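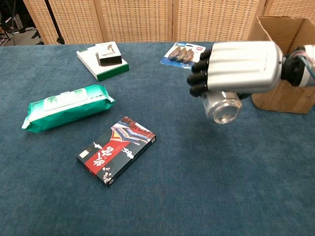

A clear plastic jar with a silvery screw-top lid, held over a dark blue cloth.

Hauke Rieger makes coffee the way he builds boats, slowly and with a good deal of wiping down in between. I had been in his office at the Otmont yard for the better part of an hour before either of us mentioned the Evgate 40, and by then I had heard about his first dinghy, his mother's opinion of his first dinghy, and the long winter he spent as a young man sanding other people's teak for almost no money.

"I was terrible at it," he says, laughing. "I went through the grain, I made hollows, everything you can do wrong. But the old foreman, he let me finish the deck. Then he made me do it again."

The Evgate 40 is the reason I made the trip. It's a long-distance motor yacht for a couple who want to run it themselves, and it is the first boat the yard has drawn entirely in-house. For years Otmont made its living on refits and on finishing hulls for larger builders, the kind of work that keeps a crew busy and puts your name on nothing. Rieger ran that business happily enough. What changed his mind was a customer named Velimir Đorđević, who came in to have a fuel tank replaced and stayed to complain.

"He complained for two days," Rieger says. "He had owned three boats and he had a list. He could not reach the sea strainers. He could not see the stern from the helm. His wife could not sleep in the forward cabin at anchor with the water slapping under the bow. And I listened, and I thought, well, he is right about all of it, and I am the one who keeps fixing these boats."

Đorđević is now the owner of hull number one, and the list, I'm told, is still pinned up in the drawing office with most of its lines crossed through.

We walked over to the big shed after coffee. Hull number 2 was up on stands with the engine hatches off, and Lovely Ignacio, the yard's head of systems, was lying on her side in the engine room with one arm behind a manifold. She waved with the other one. Ignacio came to Otmont from commercial ferries, and she has firm ideas about how much room a person needs to change a filter.

"On the ferries, if you couldn't get to a thing in a seaway, you wrote it up and somebody moved it," she told me once she had climbed out and found a rag. "On yachts I kept finding beautiful engine rooms, all white paint and polished pipe, and then you'd have to take out the muffler to get at the impeller. Who is that for? So I asked Hauke for another foot of length in here, and he said no, and I asked again."

She got it. The foot came out of the aft cabin, which caused what Rieger calls "a discussion" with the interior designer, Malachy Brophy. I reached Brophy later by phone, and he was very good-humored about the whole business.

"I lost a wardrobe," he said. "A lovely one, too. But I'll tell you, I went out on the sea trial in March, and it was lumpy, and I was never so glad of a quiet engine in my life. There's room for proper insulation now. You can have a conversation in that cabin. So she can keep the foot."

The trial he means was the run out past the Sodov light and back, in a short, steep sea that Rieger describes as "exactly what I ordered." The boat carries a single diesel of 278 horsepower, modest for her size, and a small get-home motor on its own shaft. Nearly everyone who visits the shed asks him why there aren't two big engines, and he has grown fond of the question.

"Because you will use it to go places," he says. "If you want to go fast I can send you to some very nice people down the coast. This boat wants to go at eight knots, all day, and then all night, and in the morning you have your breakfast and you are still going."

The hull lines were checked and rechecked by Rüdiger Kuhlmann, a retired naval architect of 83 who lives up the hill and comes down to the yard most mornings whether or not there is anything for him to check. I was lucky enough to catch him on his way out the gate. He told me he had asked for a finer entry at the bow, to cure the slapping, and a little more keel.

"They listen to me about half the time," he said. "That is a good number. At the last place it was never."

Back in the office, Rieger showed me drawings for a smaller sister, known around the yard as Ding after the noise the model made when somebody dropped it. He wouldn't give me a length or a price – he was quite firm about that – but he did let slip that it has an outside helm and that Đorđević has already been in with some remarks.

"A new list," Rieger said, and went to rinse the cups.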